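Loss leader

A loss leader is something a shop sells for less than it paid, on purpose, so that you'll come in and buy other things too. I've been keeping this little encyclopedia of selling terms for a while now, and this is the entry I get the most mail about (mostly from people who run small stores and want to know if they should try it). The name covers a lot of ground, from cheap milk at the back of the grocery store to a printer that costs less than its own refills.

How it works

The idea is pretty simple. You pick one item people know the price of, you cut it until it hurts, and you tell everybody. The loss on that item is really an advertising bill. Some shoppers grab the bargain and leave, and I've been one of them more than once, but if enough of them fill a cart on the way to the register, the store comes out ahead.

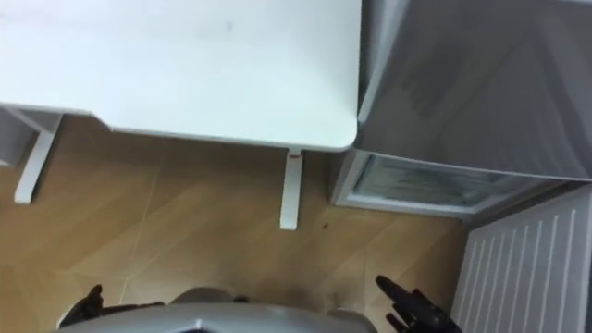 Picking the right item is where most people go wrong. It should be something buyers compare from memory, and it should lead to another purchase. Eggs do that, and so does paint, which has you buying brushes and tape before you've even chosen a color. Furniture can do it as well. A plain white table with a smooth top and a rounded corner, like the one shown, would make a decent leader for a furniture store, as long as the chairs and the lamp are at full price! A wedding dress would be a terrible one, however low you went.
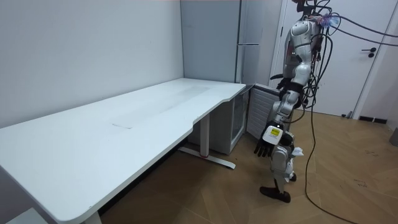 Stock matters too. If you advertise a price and run out by 10 in the morning, people feel tricked, and depending on where you live it may also be against the law. I always tell owners to set a limit per customer and print it in the ad in letters a normal person can read. Two per household is common.

An example with numbers

My favorite case is Barrientos, a hardware store in Clokthorpe that put its garden hoses out below cost every May. One spring it sold 657 of them and lost $1,622 on the hoses alone, which sounds awful until you see the rest of the receipts. Profit on the sprinklers, nozzles and bags of soil that went out with them came to $3,275, so the store was up by $1,653 before paying for the ad. I love this one because the owners kept the slips and added them up, and so few stores ever do.

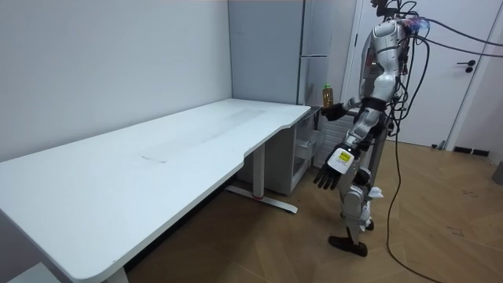

Fikholm, a kitchen goods chain, had a rougher time. It cut the price of a skillet in all 13 of its stores and put the skillets right by the front door, next to the registers. People walked in, paid and walked out. Moving the display to the back wall helped some, but by then the budget was gone.

Related terms

Bait and switch is a different animal (there the cheap item was never really for sale). A razor-and-blades deal is a close cousin, where the profit comes later from refills. Duseo, the water filter brand, sells its pitchers that way, and I've written that up under its own entry. Penetration pricing means a low price on a whole new product line for a while, to win customers from somebody else.

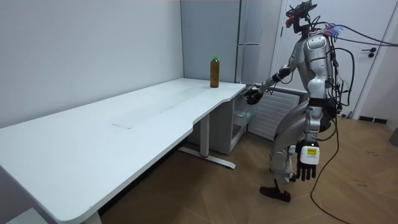

A humanoid robot at a long white desk with a bottle on it.

Some states set a minimum markup or ban selling below cost when it's meant to hurt a competitor, and gas and milk tend to have rules of their own. Check yours before you print anything. See also: Door-buster, Bundle pricing, Rain check.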